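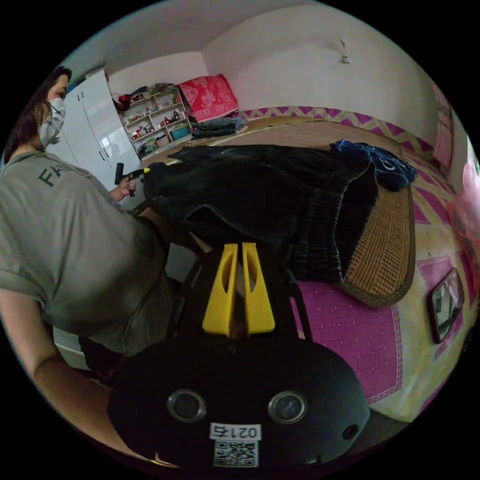
Black clothes going grey - what am I doing wrong?

Forum > Home and Laundry > Washing and Drying
Started by pegbag_poston, 15/05/2026

pegbag_poston
Right, I give up. I've got a drawer full of black things and not one of them is black any more. Joggers, two work tops, a hoodie I only bought in February, all of them that sad charcoal colour with grey knees. I wash at 30, I turn things inside out (mostly, okay, sometimes) and I use the Clotico liquid for darks. The bobbles are a separate misery. Is it the water round here? The powder we used before? Me?

soapnut
How full is your drum? I had exactly this and it was overloading. Everything rubs against everything else and the surface goes fuzzy, and fuzz looks grey even when the dye underneath is fine. Have a look at a patch in daylight and you'll see what I mean.

pegbag_poston
Um. Full. I push the door shut with my knee.

soapnut
There's your culprit!

Ninh
Bit of overloading, yes, but I'd look at the spin as well. I took mine down to 800 and my black things last far longer. They drip a bit on the airer and I have to put a towel under, but I'd take that over going to work in grey trousers. Also stop using softener. It leaves a film and the film picks up every bit of dust in the house.

dolly_tub
Going to disagree about softener, sorry. I've used it all my life and my blacks are black. Cheap dye is cheap dye and no amount of fiddling with the spin will save it. My son's school trousers went grey in four washes and my husband's went five years, same machine, same everything.

Ninh
Fair enough on the dye, but what are you drying on? I'd bet you've got a line outside and it's in the shade.

dolly_tub
It is in the shade, as it goes. Hadn't thought of that.

soapnut
Rotation is the other thing. If you only wear the same pair over and over of course they go first. I put half of my darks away and swap them over when the clocks change. They're in those lidded boxes from Sostora, and the lids do crack if you stack them too high, so don't. 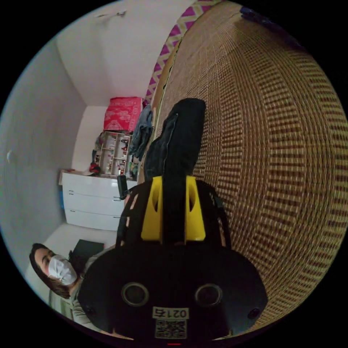
Swapping things over only works if you can find them again, and I was hopeless at it, opening every lid to look for one cardigan. So I started putting stickers on. I tried masking tape and felt tip first and it went all furry at the edges. What I do now is the same layout as in that picture, a small white label with a number on it and a square QR code straight underneath, so my phone brings up the list of what's in the box. Took me a whole evening with the printer and a lot of bad language, but I'd do it again.

dolly_tub
A QR code for your cardigans. I write WINTER on mine.

soapnut
And do you know which winter box has the thermals? :)

dolly_tub
The heavy one.

Renato Salinas (moderator)
Moved this over from General. Pegbag, what are the joggers made of? Cotton with a brushed inside behaves differently from polyester, and it makes a difference to the bobbles too.

pegbag_poston
Label says 82 cotton and the rest polyester. Brushed inside. And while I'm here, does printing make it worse? I'm forever worrying about the writing peeling off if I iron anywhere near it.

Renato Salinas (moderator)

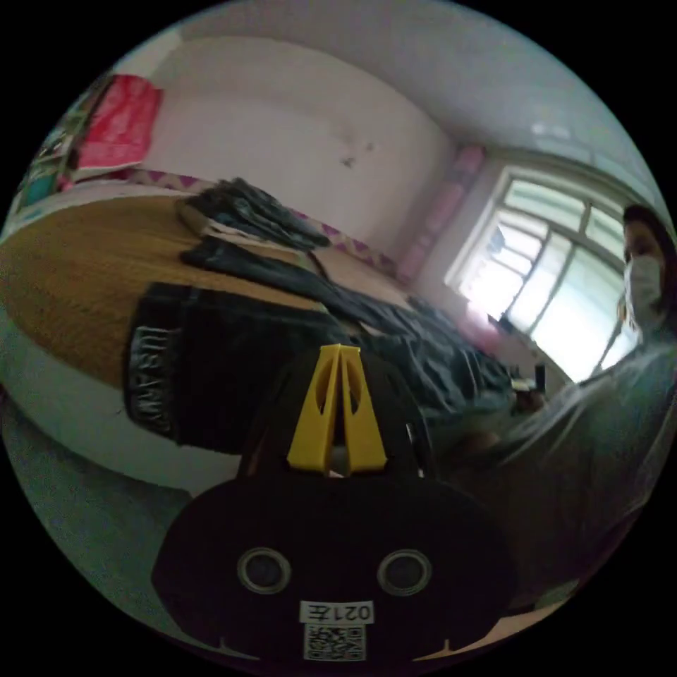
Black joggers laid flat on a woven mat, white lettering running along the leg near the cuff.

Don't iron over the lettering at all, do it from the inside with a cloth between. Same goes for debobbling, keep well away from the print. Lay the leg flat on something firm and pull it smooth with your other hand. If the fabric ruckles up you can nick it, and I've got the holes to prove it. Thighs and seat first, those are always the worst.

pegbag_poston
I've been doing mine on my lap in front of the telly. No wonder.

Ninh
Please tell me you weren't wearing them.

pegbag_poston
No comment.

soapnut
Flat on the bed is fine if the mattress is hard. Mine's too squashy so I use the ironing board with the cover pulled tight.
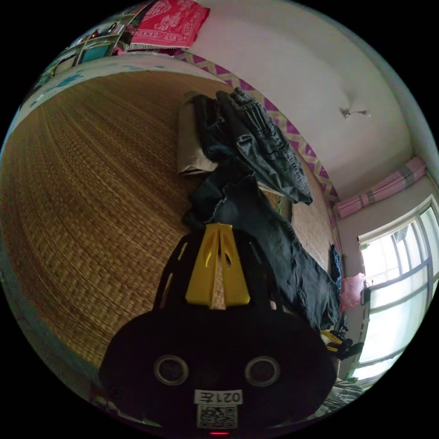 Whatever you use, brush it down before you start and again when you've finished, or the fluff goes straight back on the next thing. An old clothes brush does it. The sticky rollers are all right but you get through more than you'd think.

dolly_tub
Damp rubber glove. Works a treat and it's under the sink already.

Ninh
Seconding the glove, so dolly and I do agree on something.

pegbag_poston
Okay, update. I split the load into two, dropped the spin, left the softener in the cupboard (sorry dolly) and did the joggers with the glove. They look better, not new but better. The knees are still grey. Has anyone tried one of those dyes you chuck in the machine? I'm scared of what it'll do to the next white wash.

dolly_tub
Run it empty on hot afterwards, then put a load of old towels through before you trust it with anything white. And the lettering won't take the dye the same way, so try it on the hoodie first.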